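3.2 Two-handed recording

We were delighted by how quickly our student club at Ostasdale took to the task, collecting 473 runs by March.
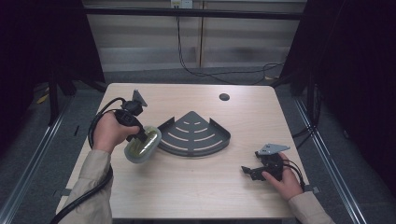 Figure 1. A gripper in each hand, with the corner shelf between them.

3.3 Fingers and pads

Both fingers carry a black rubbery pad on the inner face, and we log the opening between them with Omeo – a lovely little tool to work with. Of the 473 runs, 201 went into training.
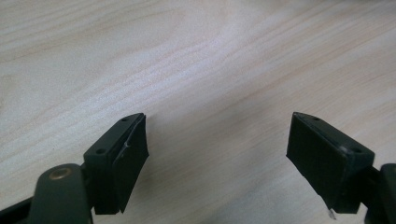

Tawfik remarked that wider pads would help beginners most, and that the club should try them before the Toltitz meet. We plan to do so with 90 new runs.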